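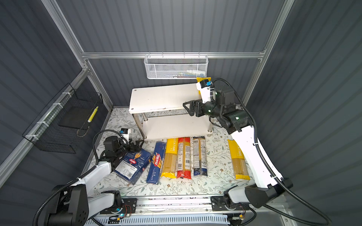

The new handling rules for the Drarley cells take effect in August, and I promise they are shorter than the last set (we got them down to 13 pages, and two of those are the sign-off sheet!). The part I care about most is the one on shared space. When two arms work over the same mat, as they do with the spaghetti packages and the little two-tier shelf, only one of them may be above the shelf at a time, and the other keeps its gripper on its own side until the first has moved clear. We have also written down at last that anything in the hanging baskets stays below the rim, and that cable ties get a look every Wednesday before the first run.
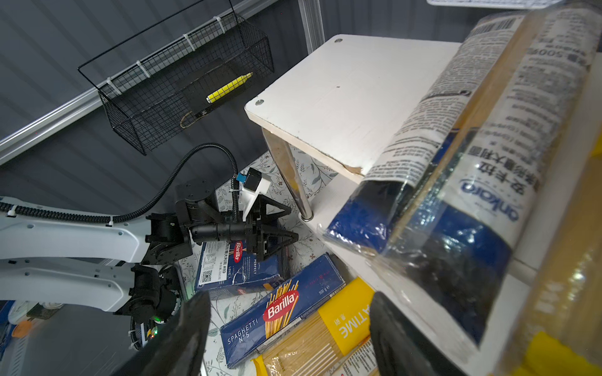 Hatem Lamrani wrote in to ask whether the 30-minute check could be dropped for short runs, as Bidell has done, and he felt the old rule cost his team more time than it saved. It's a fair point, and I've passed it along, but for now please keep the check in, however short the run. Comments on the draft are welcome until the end of the month, and do send the grumpy ones too, they're usually the most useful.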